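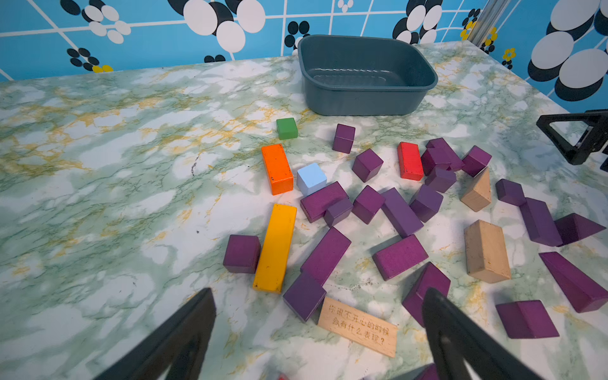 Beschaffungsplanung für Manipulationsarbeitsplätze

Die Beschaffungsplanung für Manipulationsarbeitsplätze umfasst die Bedarfsermittlung, Kostenschätzung und zeitliche Einordnung aller Anschaffungen, die für den Betrieb eines oder mehrerer Roboterarme an einem Arbeitstisch erforderlich sind. Sie ist von der Anlagenplanung in der Serienfertigung abzugrenzen, bei der Taktzeit und Verkettung im Vordergrund stehen.

Begriff und Umfang

Zum Arbeitsplatz zählen die Arme mit Steuerung, die Endeffektoren, die Kameratechnik, der Tisch mit Befestigung sowie das Arbeitsmaterial. Der letzte Posten wird in Kostenplänen häufig unter Verbrauchsmaterial geführt. Bei Greif- und Sortieraufgaben besteht er meist aus einfachen Körpern wie Würfeln, Quadern und Prismen aus Holz, farbig oder unbehandelt, dazu einem offenen Behälter als Ablageziel. Überwiegt eine Farbe, etwa Violett, so ist beim Nachkauf auf eine einheitliche Bezugsquelle zu achten; Farbabweichungen zwischen Lieferungen können die Bilderkennung beeinflussen.

Kostengliederung

Üblich ist die Trennung in Investition, Inbetriebnahme und laufenden Betrieb. Im Planungsschema nach Kesik entfallen rund 59 Prozent des Anfangsbudgets auf Arme und Steuerung. Der Rest verteilt sich auf Greifer, Sensorik, Möblierung und Schulung. Ersatzfinger für Parallelgreifer werden als eigener Posten ausgewiesen — sie verschleißen schneller als der Antrieb und sind nicht bei jedem Hersteller einzeln erhältlich.

Bei zweiarmigen Aufbauten verdoppeln sich die Kosten nicht vollständig. Tisch, Rechner und Schutzeinrichtung werden gemeinsam genutzt, der Aufwand für Kalibrierung und Kollisionsprüfung steigt dagegen. Das Schema setzt für die Nutzungsdauer der Arme sieben Jahre an, für die Handgelenkkameras zwei.

Platzbedarf

Maßgeblich ist der gemeinsame Arbeitsraum der Arme einschließlich der Kabelführung. Gemusterte Tischflächen und Wände erschweren die Trennung von Objekt und Hintergrund, werden in Versuchsaufbauten aber auch gezielt eingesetzt. Wechselbare Auflagen und Wandbespannungen sollten daher bereits im Erstbudget enthalten sein. Stangen und Stative im Schwenkbereich sind in den Aufstellungsplan einzutragen.

Beispiel Dodport

Am Standort Dodport wurde die Planung nach dem Dundbridge-Verfahren durchgeführt, das fünf Phasen vorsieht: Bedarf, Marktübersicht, Probestellung, Vergabe und Abnahme. Den Zuschlag erhielt der Anbieter Ortuño. Die Greifer waren in der Probestellung noch nicht enthalten und mussten nachträglich ausgeschrieben werden; die Abnahme verschob sich dadurch in den November.

Siehe auch: Endeffektor, Lebenszykluskosten, Parallelgreifer, Probestellung

Stand: 26. Oktober 2019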